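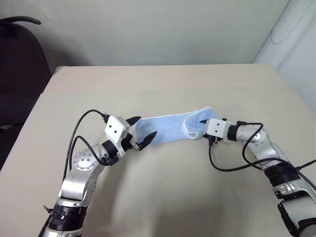 Flatance Cell 2: Frequently Asked Questions

For anyone who has booked time on the two-arm cell in the Antoniuk building, or has inherited someone else's booking. Maintained by Ruoxi Lü. Last revised 4th June, after the gripper swap.

What is Cell 2 for?

Soft, flat, uncooperative things. Face masks, socks, dishcloths, the occasional glove. Cell 1 does boxes and bottles and has an easier life. If your item holds its own shape when you pick it up by one end, book Cell 1.

How do I start it up in the morning?

Clear the tabletop first. Then power on the controller cabinet, wait for the fan to settle, and power on the left arm, followed by the right. If you do it the other way around the software will swap their names and each arm will politely carry out the other one's instructions. There is a label on the cabinet about this. There have been four versions of the label.

Once both arms report ready, run the home routine at slow speed with your hand on the stop button. Then run it again at normal speed. If either arm hesitates at the elbow, stop and read the cable section further down before you do anything creative.

Does it need to warm up?

Give it 91 seconds of idle motion. The startup script counts this for you and can't be skipped, though people have tried. The number came out of somebody's spreadsheet in January and we have never had cause to argue with it.

How often do I need to calibrate?

Every Monday, after any gripper work, and any time the table has been nudged. "Nudged" includes leaning on it to eat lunch.

The routine touches each gripper to a set of points on the tabletop and works out where the arms are relative to each other. It takes a while. Stay with it, keep your sleeves off the table, and save the result under the day's name and not under "final" or "final_new." We have plenty of both.

How do I tell the calibration has drifted?

Hand it a face mask. Have the two grippers take one end each and lift it. If the arms agree about where the world is, the mask should hang between them with a little slack, and the slack should stay about the same as they move together from side to side. If the fabric goes tight at one end of the travel, or one gripper creeps higher than its partner, you're due for a calibration.

A bit of sag or twist is fine. So is an end that got folded over on the way up. You're checking the arms here, and the mask is allowed to look terrible.

What grip force should I use?

The Zelex control panel shows force as a plain number with no unit. We asked what the unit was and received a brochure. For thin fabric, start at 60. For anything with elastic in it, start there too and go up in small steps until it stops slipping. If you find yourself doubling it, the fingers need cleaning and the force was never your problem.

How do I clean the gripper fingers?

Power the arm down first. Wipe each finger from the base toward the tip with a lint-free cloth and a little isopropyl alcohol, then let it dry. Look hard at the tips. Lint packs in where the two fingers meet and leaves a gap you can't see from across the room, and the cell will then spend your whole session almost picking things up.

Do this at the end of every day with fabric on the table. Twice a day for socks.

Why do socks need their own section?

You'll find out. The short version is that a sock has two layers, a stretchy end and a lumpy end, and the arms have to treat them differently. Our standard check after any repair is the pin-and-reach: one gripper presses the heel end down on the table while the other comes in low toward the cuff. It tells you three things at once - whether the pressing arm knows the height of the table, whether the reaching arm knows it too, and whether they know the same one.

Set it up like this. Lay the sock flat and sideways to the arms, cuff to the left. Run the pressing arm down at the slowest speed and watch the wrist. The fingers should meet the fabric and stop. If the wrist keeps trying to go lower, hit stop, since you are now pressing on a table and the table will win.
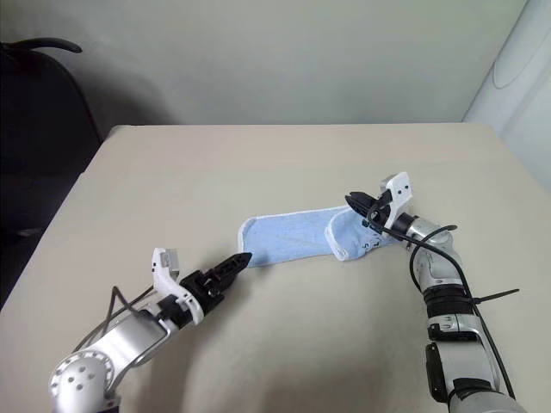

Then bring the left gripper in with its jaws close to the tabletop and check the gap under the tips. A sheet of printer paper should slide through. Two sheets is acceptable. If you can slide the brochure through, go back to calibration.

When both tips are happy, close on the cuff and pull gently. The heel should stay put. If it slides, raise the pressing force one step and try again before you touch anything else.

One of the arms stops at the elbow and throws an error. What now?

Nine times out of ten it's the cable. The gripper cables run down the outside of each arm in loose loops, and the loops need to be loose. An arm that can't bend without tugging its own cable will report a joint fault, and the error text will send you off to inspect a perfectly healthy motor.

Move the arm by hand through its full range with the power off and watch the loops. They should open and close without going taut and without snagging on a joint cover. If one is tight, cut the nearest tie, feed some slack toward the wrist and tie it again.

Should I trim the zip ties?

After the cell has passed its checks, yes. Leave the tails long while you're still adjusting, as they're easier to grab. Trim with flush cutters. Scissors leave a point, and the point will find your forearm.

The gripper housing feels loose. Can I tighten it?

You can tighten the two screws on the face of the housing. Use the short hex key from the drawer and stop when it's snug. The screws go into a printed part, and a printed part has a very clear opinion about torque that it expresses only once. Spares are in the bin marked Prikovon, which used to hold something from Prikovon.

Recalibrate afterward. Yes, even if it was just a quarter turn.

How long do the fingers last?

The last left-hand pair did 1,456 grips before the tips stopped meeting cleanly. The right-hand pair went at 880, having done most of the pressing down. We now swap both together and log the count on the sheet inside the cabinet door. If you change fingers and don't log it, the next person gets to guess, and the next person is usually Ruoxi.

What should be on the table during a run?

Your item. No phones, no coffee, no spare item "just for a second." The arms know where the table is and have no idea about your coffee.

Where do I sit?

On the office chair, beside the table, within reach of the stop button and out of reach of the arms. Lock the casters if you tend to drift.

Can I change the tabletop covering?

Please don't. The pale matte surface doesn't glare, and the current settings were tuned on it. The dark felt trial lasted one afternoon and produced a lot of felt in the grippers.

I broke something. Who do I tell?

Ruoxi, the same day. Leave the cell powered off with a note on the stop button saying what you were doing and what it did in return. "Arm acted weird" has been submitted before and is not considered a fault report. Error text, which arm, what item, and the time will do nicely.

How do I shut down?

Open both grippers, remove the fabric, send the arms to the park position, then power off right, left, cabinet. Wipe the fingers. Put the hex key back in the drawer.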